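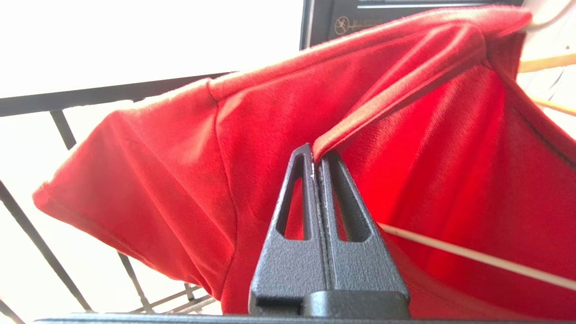
2 min read

Mon 14 September

The Punley mill opens its doors twice a year, once in January, when the heating is off, and once in September, when the heating is on. I went in September. The ticket said to wear closed shoes and bring a sense of curiosity. I had the shoes.

You get there on the 55 bus, which drops you at a stop called Mill Gate. The mill gate is a good walk from Mill Gate. By the time I had found the right entrance, the ten o'clock tour had left without me, so I was put in with the eleven o'clock, a coach party from Siluleck who had all been before and wanted to see if the tea had improved.

Punley knits jersey, the stuff T-shirts are made of, and has done so under several owners. The present one is Woldegiorgis, and the name is on everything down to the fire buckets. The tour starts in the yarn store, a long cold room of cones on pallets, and our guide let us stand there a while to build up an appetite for the knitting floor.

The knitting floor is worth the bus fare. The machines are round, taller than I expected, and each one drops a tube of fabric down through its middle like a very slow, very wide sock. I had always assumed jersey came off a roll, flat, the way it does in shops. It's a tube until somebody slits it. I have owned T-shirts all my life and never once wondered about this. The noise is tremendous. We were given foam earplugs and then a fifteen-minute talk, and I can report that the guide's mouth moved with great enthusiasm.

Next comes the dye house, which we saw through a window. Red is the difficult one, we were told, once we could hear again. A good bright red takes longer to rinse than any other color they do, and they run it at the end of the week so that nobody's white order comes out pink. A woman from the coach party asked whether that had ever happened. The guide said we should move along to finishing.

In the sewing room they showed us how a sleeve is set. The short ones go in while the side of the body is still open, sleeve and side seam closed in one long run, and a good machinist makes it look like folding a napkin. Visitors may try it on a scrap. Mine was kept back, I assume for training purposes.

There is also a small museum, one room, with a pattern book, a clocking-in machine and a ledger open at order number 1186, for undershirts. The customer was Pluroden, a seaside hotel that I would now quite like to visit, if only to ask what it wanted with them all. The label doesn't say.

The tea had not improved. The shop, on the other hand, sells seconds by weight, and I came out with more shirts than I have days to wear them. One has a neck that sits slightly to the left. I've decided I do too.

Allow 90 minutes, and more if you miss your slot. The last bus back is earlier than the timetable says.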